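Speaker notes - "Lockers People Will Use"
Stunham shared workspace evening, August 13, 2023
Speaker: Maxine Waaka

Slide 1. Hello and why lockers

Say hi, thank Ewan Grimshaw for setting up the chairs. Then straight in: I love lockers. I really do! I've spent 13 years helping workshops, pools and small offices sort out where people put their stuff, and I still get a kick out of a good door that shuts with a click.

Ask for hands: who has a locker at work? Who knows where the key is right now? (Wait for the laugh. It always comes.)

Slide 2. The Dratness job

Keep this to two minutes. Old building, one long corridor, coats on every chair and boots under the stairs. Margareta Preda ran the front desk and kept all the spare keys in a cookie tin. We put in two banks of lockers and a bench, and the bill came to 1,880 dollars with delivery. The bench got more compliments than the lockers - tell the story about the muddy boots if there's time.

Slide 3. Measure the bag first

Hold up the gym bag. Hold up the bike helmet. Now put the helmet in the bag and hold that up too, that's what people really carry in February.

Most folks measure the wall and buy whatever fits. Go the other way around. Measure the biggest bag, then look at doors. At Komeck we taped the door sizes on the floor and let everybody drop their things inside the tape. Elvia Cervantes brought a cello! We didn't solve the cello, but we did get a great talk going about tall doors.

Slide 4. Doors, vents, locks

This is my favorite part, so slow down and don't gallop.

Doors: swing them all the way before you decide where the bank goes. An open door needs floor space, and so does the person behind it.
Vents: damp towels, running shoes, lunch. Need I say more? Go for slats or louvers on any door that will have clothes behind it.
Handles: something you can grab with cold hands.
Keys: put a fob on every one. Pick a fob you can find at the bottom of a bag.
Labels: use the little holders. Write big.
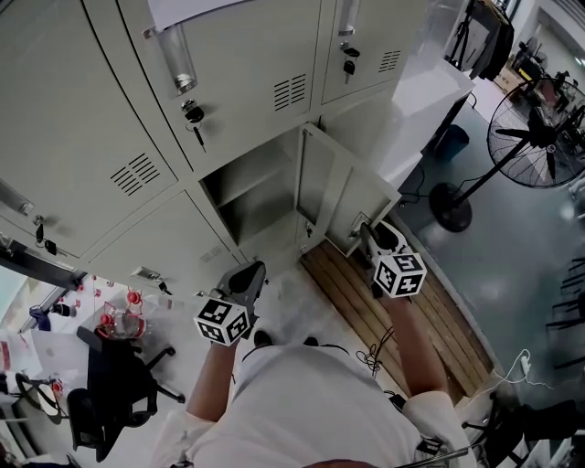

Slide 5. Moving-in day

Pass around the key sheet from Bukhari. One row per door, name, key number, date out, date back. It's so simple and I'm so fond of it.

Open and shut every door before anyone gets a key. Wipe the shelves. Hand out keys in batches of 10, with a short break between batches, or you'll have a crowd in the corridor.

Slide 6. Questions

Ewan Goodwin has the roving mic. If somebody asks about combination locks, say yes, they're fine, and send them to the handout. Spare key sheets are on the table by the door - take two.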